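How to Read a Mixed-Use Listing Before You Call the Agent

I looked at a lot of these before I bought my little building on Dusgate, and I still read them for fun (yes, really). Start with the parcel numbers. Mine was sold as 2 parcels, and only one had sewer! Write both numbers down and look each one up on the county site, then check that the acres add up to what the ad says.

Next, zoning. "Mixed use" in an ad can mean anything, so call the zoning desk and ask what's allowed upstairs. I got my answer in 9 minutes.

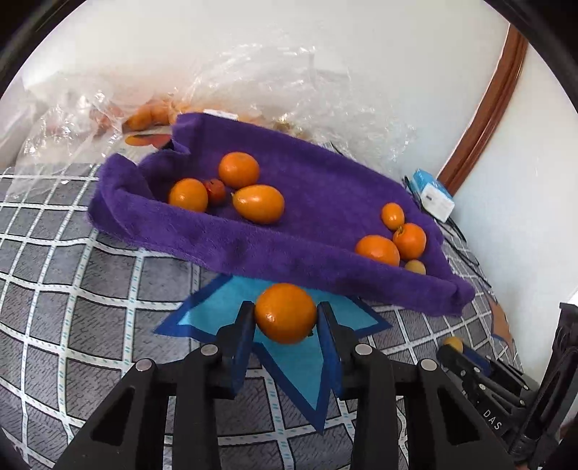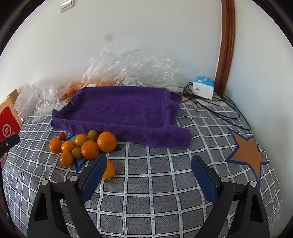

Fruit and the purple towel on the gray bed cover

Then ask for the leases. My downstairs tenant, Taso, had 6 months left at a rent well below what the seller had hinted at, and I only found out when I read the thing myself. Get copies of every page, side letters too.

Last, road access. If the ad says "once extension is completed," ask who's paying for it and when. I was told April and it was not April. Offer on what's there today, and get any promises in writing.

Questions? Use the contact form | © 2023 Indel Property Notes | Back to top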